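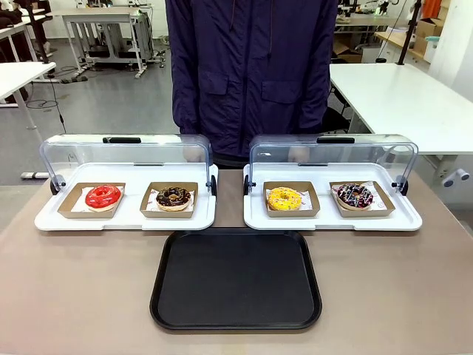

Two display trays with clear roll-top covers.

The Catthorpe Library Service has added its first locally produced audiobook, Harnalia, to the regional lending catalogue. The novel by Gintarė Venckus is narrated by Kemville actor Lachlan Tosh and was released on October 19, 2021.

Ms. Venckus said she had not expected to hear the book read by a man. "The narrator is a widow, and I had her voice in my head for years," she said. "Lachlan sent in two chapters and I stopped arguing."

Recording began in February at the Lepik studio. Mr. Tosh described the middle section - a long quarrel between sisters - as the most demanding. "We did that chapter 3 times," he said. "I kept giving the younger one all the colour."

The print edition runs to 666 pages, and no cuts were made for audio. Asked whether listeners might find it long, Ms. Venckus said she hoped they would take it on the drive to work.

The service holds 200 digital licences. Members may borrow the title for two weeks and renew it once.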